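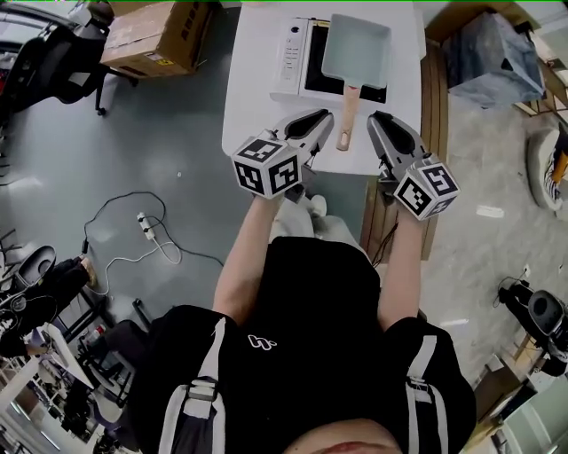

Drirley Grain Moisture Meter, Model 6

Category: Storage & Trading Equipment > Grain Testing

The Drirley Model 6 measures the moisture of paddy, milled rice, corn and wheat. It is made for small mills, warehouses and buying stations, where the price of each sack depends on the reading and the seller is waiting for the answer.

Fill the cup to the line, close the lid and choose the grain. The result stays on the display until you press the button again, so the buyer and the farmer can both read it. For a delivery of many sacks we recommend to take samples from different places and use the average — the meter can keep 6 readings and make the average itself.

The memory holds 3,000 results. They can be printed on the Farby ticket printer, sold separately.

In the box: meter, sample cup, brush, carrying case, user guide. Batteries are not included.

Warranty is 2 years from the date of purchase. It does not cover damage from water or from wrong batteries. Calibration can be done at our Yeo service desk. Please write to us before sending the meter, especially in December, when the desk is closed for part of the month.

Page updated 2011-07-24

Search products
Enter keyword or model
Go

Related items
Farby Ticket Printer
Ullinico Sack Scale
Ullinico Sampling Probe, short
Drirley Replacement Cup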